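Fenik Synovial Cell Culture Kit

Product no. 148-S
Supplied by Sistley Cell Products
Page last updated: 08/04/2020

If you have ever tried to keep fibroblast-like synovial cells happy for more than a couple of passages, you'll know they can be a bit moody. They sulk when they are seeded too thin, they drift when they are left too long, and they don't always behave the same way from one donor to the next. We put the Fenik kit together with all of that in mind, and we have been very pleased to see it settle into everyday use in joint research labs, large and small.

The kit gives you a growth medium, a matching supplement and a gentle detachment solution that were made to be used together. Hiba Geagea and Faraji Urio worked on the recipe over a good many months (and a good many late evenings!), and the version we sell now is the one they were finally willing to put their names to. It is meant for human cells from the joint lining, and plenty of our customers use it for rabbit cells too, with a slightly lower seeding density.

What you receive

Fenik basal medium, 2 bottles, 500 mL each
Fenik growth supplement, 2 vials, frozen
Semaan detachment solution, 1 bottle, 100 mL
Printed protocol and lot certificate

Serum is not included. Most labs already have one they trust, and we would much sooner you stayed with it than switched in the middle of a study.

Storage and shelf life

Keep the basal medium in the refrigerator, away from light. The supplement goes in the freezer as soon as the box arrives, and once you have thawed a vial it should be used up and not frozen again. Complete medium keeps for six weeks in the refrigerator. The lot certificate gives the expiration date for each unopened part – unopened basal medium is normally good for 13 months from the day it is made.

Using the kit in drug exposure work

A lot of you write to ask whether the medium can be used when cells are being treated with a test compound. Yes, it can, with one small caution. The supplement contains growth factors that may soften the effect of a drug on cell survival, so we suggest moving the cells to basal medium with reduced serum the night before you start dosing. Please run a vehicle control alongside every dose, and match the solvent level across all your wells. Tala Bataineh has written a short note on this, and we are glad to send it with your order if you ask.

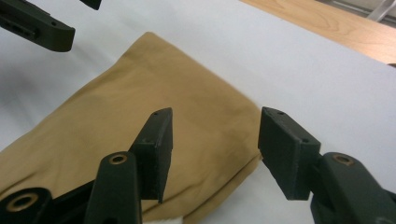
Ordering and help

Orders go out on cold packs, with the supplement boxed separately on dry ice. Labs in the Akesness area can pick up from our counter if they let us know the day before. For bulk pricing or to reserve a single lot for a long study, write to Carla Khoury in customer care. Technical questions go to Shadi Nimri, who is always happy to look over a plate layout.

For research use only. Not for use in diagnosis or treatment.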